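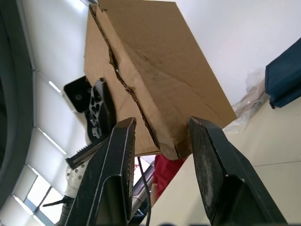 Wrist view, right hand: a cardboard box with one corner between the fingers.

Jollier Box Handling Data

Jollier is the student robotics club's set of two-arm demonstrations with used cardboard boxes. Club members recorded it over one fall term as the shared project for the manipulation group. The README covers what is in the release, how it was collected, and what we know is wrong with it.

Contents

The release has 2000 episodes. Each episode is one attempt at one task with one box. Failed attempts are kept and marked, so please filter on the outcome field if you only want successes.

The folders are:

episodes/ – one subfolder per episode, numbered from 0
splits/ – text files listing the train, validation and test episodes
boxes/ – a sheet with the size and wear grade of every box
tools/ – the loader, the playback script and the checker
notes/ – operator logs, typed up from paper

Every episode subfolder holds three video streams (head, left wrist, right wrist), a table of joint positions and gripper openings for both arms, and a short text file with the task name, the box number, the operator number and the outcome.

Tasks

There are 3 tasks.

lift: Take hold of the box with one or both grippers, raise it off the table and keep it up until the end tone.

turn: Raise the box, rotate it so that a different side faces the robot, and put it down.

flatten: Open whatever flaps are still closed and press the box flat on the table. This is the hardest of the tasks and has the most failures.

The operator chose the first contact point. We did not tell people where to grip, and habits differ a lot. Some members nearly always go for a corner, others for the edge of a flap. If your model seems to have two opinions about the same box, check the operator field before you change anything else.

Boxes

We used 76 boxes, collected from the mail room and from members' homes. They are all brown corrugated cardboard. Wear is graded from 0 (flat faces, clean edges) to 4 (torn, creased, or with a corner crushed). Grades were given before a box was first used and were not updated, so a box graded 1 may look more like a 3 in its later episodes. The test split uses boxes that do not appear in the training split.

Shipping labels were removed or covered before recording. Tell us if you find one we missed and we will pull the episode.

Hardware and software

The robot has two arms, each with a two-finger gripper and a camera at the wrist, plus a camera at the head. The arms are run by teleoperation through Umodon, the control program the club wrote last year. Umodon also writes the recordings. Video and joint data share one clock.

Files are packed in the Shezi format. The loader in tools/ reads it without any other install. To convert to plain video and CSV, run the export script in the same folder and give it the episode number. Exporting the full release needs a lot of disk space, so try one episode first.

Head camera view during a two-arm episode, with the box off the table:

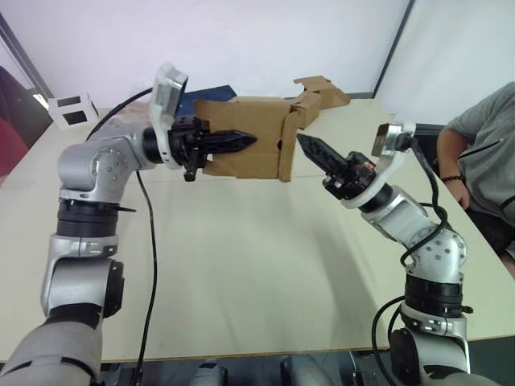
Known problems

Lighting was not controlled. Daylight reaches the room, and afternoon sessions look different from evening ones.

People appear in the background of many episodes, in both head and wrist video. Everyone in the club signed the recording form. We have not blurred anything.

The wrist cameras lose sight of the table when a large box is held close. Use the head stream for these moments.

Gripper opening is logged, but grip force is not. A box that slips looks the same as a box that was released on purpose, apart from the outcome field.

In 9 episodes the left wrist stream stops early. They are listed in notes/short_streams.txt and left out of all splits.

Two members filled in "turn" for episodes that were really "lift". We fixed the ones we found by watching them. There may be more.

Baseline

Flullis is the small policy the club trained on the lift task. It takes the head stream and both wrist streams and puts out joint targets. The training config is in tools/flullis/. It has not been trained on turn or flatten, and the weights are not part of the release. Ask at the Thursday meeting if you want a copy.

Use

Club members and students in the manipulation class may use the data for coursework and reports. Name the release version in your report. Do not post the video streams publicly, even as short clips, without asking the people who appear in them.

Reporting errors

Open an issue with the episode number, the stream and the time into the video. Corrections go into the next release, and episode numbers will stay the same.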